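Demo day prep: how much shelf variety does a handling demonstration need?

Posted in Automation & Robotics > Events and outreach
Tags: open-day, demonstration, grasping, retail-shelf, packaging
Viewed 649 times

I am responsible for the handling station at an open day our lab is running in January. The station is a two-arm unit in front of a grocery shelf bay. Visitors come through in groups of 30, and each group gets 5 minutes at the station before it moves on to the next one. The task is fixed: take a package from the shelf, hold it up with the label facing the visitors, put it back where it came from.

The unit does this well with boxes. In the last run with rigid cartons we logged 94 percent completed cycles, counting a cycle as complete only if the carton ended up standing and inside its own slot. With bags the number drops far enough that I would prefer not to print it on the poster.

My manager wants the bay to look like a real store, with a mix of bags, boxes and bread. I would like to run cartons only and have a demonstration that works. So:

1. Is a mixed bay realistic for a public demonstration, or is everyone who shows one quietly picking from two or three safe items?
2. For soft bread packs in clear film, is it better to grip from the side or to support from below?
3. Do the price rails on the shelf front cause trouble in practice? Ours are clear plastic and stand a little above the shelf surface.

Parallel grippers with silicone pads, wrist force sensing, fixed lighting. Changing the grippers before January is not an option.

railhead_k

Dayana Agudelo

I went to the Sakonside open day in Pellville and spent most of the morning at the shelf station, so I can answer from what I saw there and from our own setup, which uses a similar bay.

On the mixed bay: yes, it is realistic, but separate what is on the shelf from what is in the pick list. Sakonside had a fully stocked bay and a short pick list taped to the side of the control desk where anyone could read it. The presenter said plainly which items the unit would attempt. No one in my group objected. The questions were all about speed and about what happens when it drops something.

They opened with a person doing the task by hand at the same shelf before the machine did it. I would copy this. It takes under a minute and it gives the visitors something to compare against. Most people have never paid attention to how they pick up a bag of bread. When the arms then do the same thing slowly, they understand what the slow part is.

On bread packs: support from below with one side and steady the front with the other. A side grip on film closes on air and slack until it reaches the buns, and by then you have either crushed them or you are holding a pinch of film with the weight swinging under it. With two arms, put the first contact at a lower corner. The second contact on the front only needs enough force to stop the pack from tipping forward. We set that contact by force threshold and ignore position, as the film surface moves too much for position to mean anything.

Some smaller points on the same item:

Keep the spacing between identical packs generous. If a second pack is directly behind the first, film sticks to film and the rear pack comes along for part of the way. We lost more cycles to this than to bad grips.

Header labels are stiffer than the film below them. It is tempting to grip there. Don't, unless you have tested that the label holds the weight of the pack.

Replace the bread during the day. After enough cycles the buns are flattened and the grip height is wrong. We changed ours at noon and should have done it earlier.

On the rails: they do cause trouble, in two ways. The mechanical one is the lip. Lift first, then pull, and add clearance for film hanging below the grip point. On the return, come in over the lip and lower. The second one is optical. Clear plastic rails and glossy bags both throw glare, and our depth camera returned holes along the whole rail. We moved the lamps until the holes were away from the pick slots. We did not solve it in software and I would not try to before January.

I have attached a still of the hand version at the end of this post's thread. It shows the grip I mean better than I can write it.

tmarsh_controls

Cartons only. It's a demo. If it drops a bag in front of the director that is what people will talk about.

Also get a spare e-stop cable. Ours failed at a demo, nothing to do with grasping, but it ended the day.

pelle_w

I disagree in part with the reply above. A carton-only bay is fine for a technical audience that knows why you did it. For the general public it looks like a warehouse rack and they lose interest, at least in the two events I have worked.

What we did at the Alvarado site was put cartons and bags on the same level and order the picks by risk. Carton first, stiff bag second, soft pack last. If the group was running late the presenter stopped after the second pick and the visitors had still seen a complete demonstration. With 5 minutes per group you will need that exit. Plan for two picks and treat the third as optional.

Check your place-back criterion too. Standing and in its own slot is correct for a carton. For a bag it is too strict — stiff snack bags lean against whatever is next to them in any store, and a leaning bag is a good result. If you count leaning as a failure your bag number will look worse than the unit is. We used Dodari to log the cycles and had to set up separate pass rules per item class, which took an afternoon.

One correction to the lighting advice. Moving lamps works for a closed room. If your bay is anywhere near a window, test at the same time of day as the event. Ours was tuned in the evening and the first group came in at 10 a.m. with sun across the upper shelf.

railhead_k

Thanks. I will go with the mixed bay, a published pick list and the risk ordering. The bag criterion was wrong in our log and I am rerunning the count. Lip clearance on the return path was set to zero, so that explains some of the bread results as well.

Attachment from Dayana Agudelo's reply: 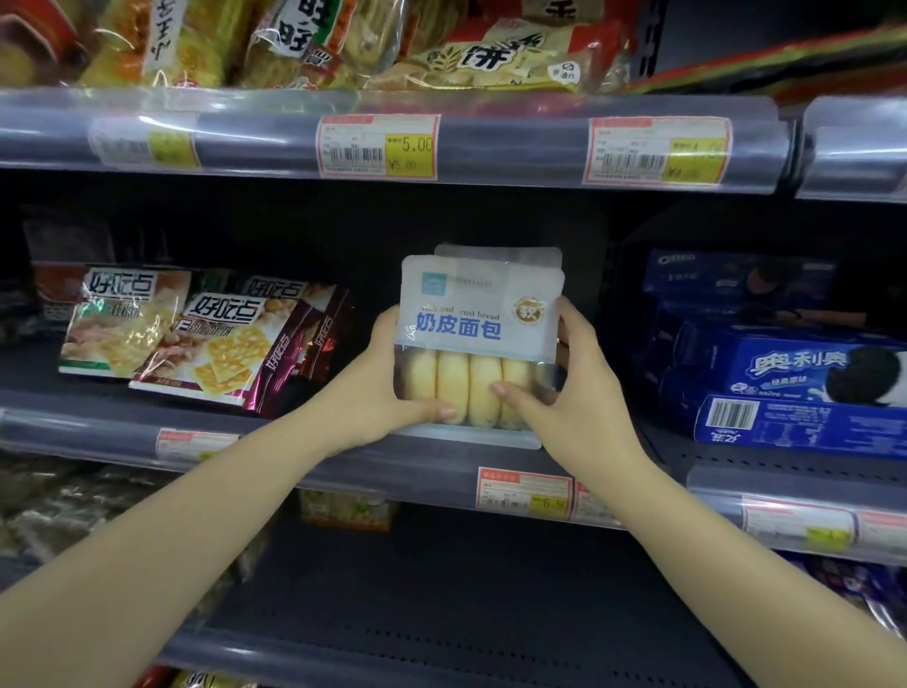
Two-handed hold on a bread pack: left hand under the lower corner, right fingertips on the front.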